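Pernska Two-Tier Countertop Dispenser
Clear acrylic with white top

If you have ever run a front desk, a break room or a classroom, you know how it goes with the candy bowl. It starts out lovely and full on a Monday-morning kind of mood, and by lunchtime it is a shallow dish of wrappers with one sad peppermint rolling around underneath. We sold bowls for years here at Julley (nice ones, too!) and we kept hearing the same thing from customers, so when the Pernska line came along with a dispenser you could see into from across the room, we brought a few in for our own counter before we put it in the catalog. They have stayed on our counter ever since, and we have reordered more times than I expected.

What it is

The Two-Tier is a clear box with two compartments, one over the other, and a white top section that makes up the lid and the upper part of the back. The front is transparent, so whatever you put in there is the decoration. The upper compartment is the roomier of the two and does best with bigger, lighter, wrapped things. The lower one is meant for small pieces that can be poured in and left to settle.

You don't need any tools to set it up. It comes out of the carton in one piece with the lid taped shut for shipping, and once you have peeled off the tape and wiped the inside with a soft damp cloth it is ready to fill.

What people put in it

Wrapped candy is the obvious answer and still the most popular one. Paper-wrapped taffy or caramels up top, something small down below, and you have a treat station that takes up hardly any counter. But we have also sold these to a fabric shop that uses them for buttons and folded remnants, to a dentist's office (sugar-free only, they were quick to tell us), and to a good many church fairs and school raffles, where folded paper slips go in the top and tokens or small prizes in the bottom.

My own favorite was Malsha Roy's. She does the party side of our business and she filled one for her niece's shower with little paper twists, each with a note inside, and tucked small colored tags in among them so that guests who found a tag could swap it for a present. She wanted the tags to show through the front panel, and they did, beautifully, though she had to shuffle them around a few times before she was happy. If you try something like this, put in a handful of twists first, then press a tag or two up against the front, then add more twists behind. Tags dropped in last tend to slide down the back where no one can see them.

Sizes

There are 2 sizes. The Standard stands 34 centimeters high and is 22 centimeters wide, which suits most counters and will go under an ordinary kitchen cabinet with a bit of breathing room for the lid. The Tall has the same footprint and gives you a deeper upper compartment. Both come with the same white top, and the lids are interchangeable, so if one goes missing after an event (it happens!) you can order a replacement without having to work out which model you own.

Filling and everyday use

Fill the lower compartment first. I know it is tempting to start at the top because that is the part everyone looks at, but small pieces are heavier than you would guess and the box sits more steadily once there is some weight low down. Pour slowly, give the box a gentle rock from side to side, and top up. Small pieces pack together quite tightly against the clear wall, and that is a nice look, especially with warm colors.

For the upper compartment, loose is better than neat. Crumpled or twisted paper wrappers hold each other up and fill the space with very little effort, where flat packets like to lie down in a stack and leave a big gap above them.
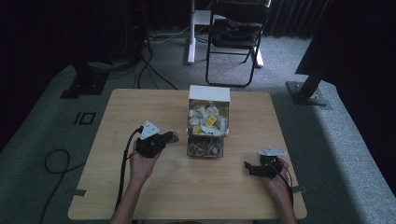
Leave yourself some open surface in front of the box as well, because people will want to set down a cup or a handbag while they choose, and it makes refilling easier.

Cleaning and care

Acrylic scratches more easily than glass, so please keep paper towels and scouring pads away from it. Lukewarm water with a drop of dish soap and a soft cloth is all it needs. Don't put any part of it in the dishwasher, and skip window cleaners with ammonia – they will cloud the panels over time and there is no bringing them back. Dry it well before refilling, particularly if you are using unwrapped sweets, which go sticky in a hurry and will glue themselves to the wall.

If the box has been sitting in a cold van or a garage, let it come up to room temperature before you load it.

Ordering

The Standard is $35, and the Tall is priced on request while we wait for the new batch, which should be with us in September. Replacement lids are kept in stock for both. For larger quantities – weddings, school fundraisers, a whole row of reception desks – write to Gavin Menzies at our Carrillo warehouse and he will put together a price for you, and he is good about setting boxes aside if your date is still up in the air.

We ship in double-walled cartons and will replace any panel that arrives cracked. Just keep the packaging until you have had a proper look.

Goes well with: Grirkholm paper wrappers in white or cream, Pernska scoop with short handle, Pernska tag set.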